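Bench notebook, kitchen table, March

a.m.

Started late. Kettle area still taped off so did everything from the one table by the window. Put the brown mat down first this time, the white top shows every ring and I'm tired of scrubbing it.

Job for this week is the serving-things layout for Brolow, ie what goes where for cold drinks plus one small snack, and whether a person who hasn't seen the kit before can work from it without asking. Hường Quan wrote the first version of the order. I'm only changing bits.

Ice: the 700 g bag fills the bucket too high, scoop digs in and throws cubes onto the mat. Take some out first. Weighed the bag, got 732, so the bag is lying or the scale wants zeroing. Zero the scale!!

Lemon - slice thinner. Thick ones sit on the rim and then fall off the cup on the way over. Keep the peel on. Put the board on the right, handle pointing out, otherwise you reach across everything with a knife and I don't like it.

Cups. Tried stacking, no good, they stick. On their sides in the wire rack is better, easy to grab. Yellow one has the lid so it lives on the wood rack by itself, don't mix it in with the pastel ones or someone will go looking for the lid again (me, twice).

Bowls: still can't decide. Blue near the ice, green by the tray. Hường wants both on the same side. Her point is you fill them one after the other so why walk. My point is the towel needs to go somewhere and next to the green bowl is the only place it doesnt end up under something.

Tray - the bear one. Strobel sent a plain one as well but it slides on the mat. Bear stays. Long side along the back of the mat.

p.m.

Ran the order 3 times start to finish. First go forgot the towel. Second fine. Third, Hường did it cold off the card, stopped at "bowl", asked which bowl. Fair. Card needs colors on it.

Changed on the card:
"bowl" is now "green bowl" / "blue bowl"
"get cup" is now "get cup from wire rack"
took out the line about napkins, we dont have napkins
scoop goes back IN the bucket, across the top, not on the mat

Still to do:
Zero scale
Ask Bimton if the wood rack comes shorter, it only fits the corner at an angle
Dishcloth smells, new one
Flitness want the card on one side of one sheet. Will be tight. Drop the lemon part to small print maybe
Write up the bowl thing properly so we stop argueing about it

Table left set up as below for the morning, please dont put it all away. Tip out the ice tonight and dry the bucket, that's all. Back at 2.
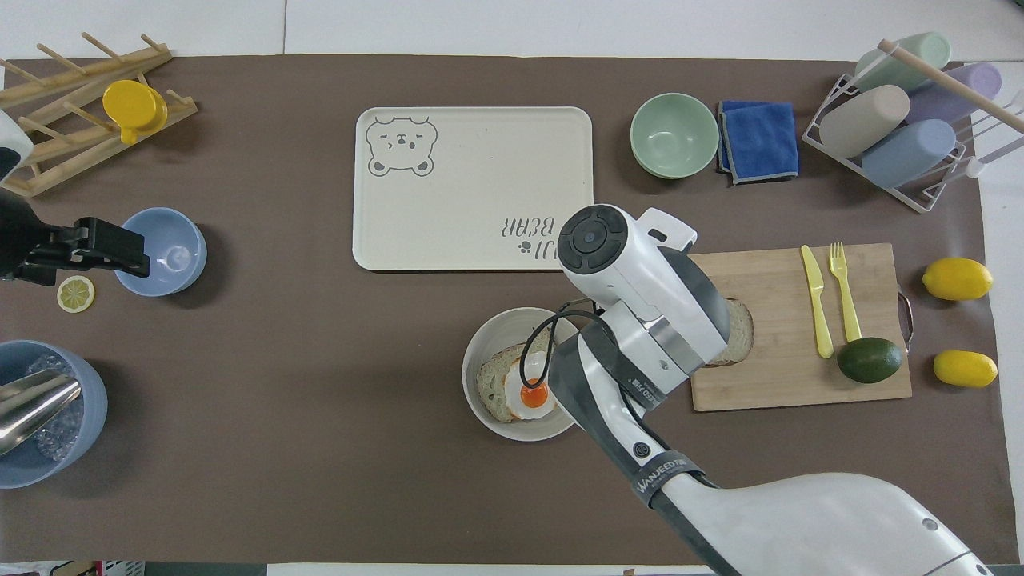 Household Layouts Group / Kitchen Bench Notes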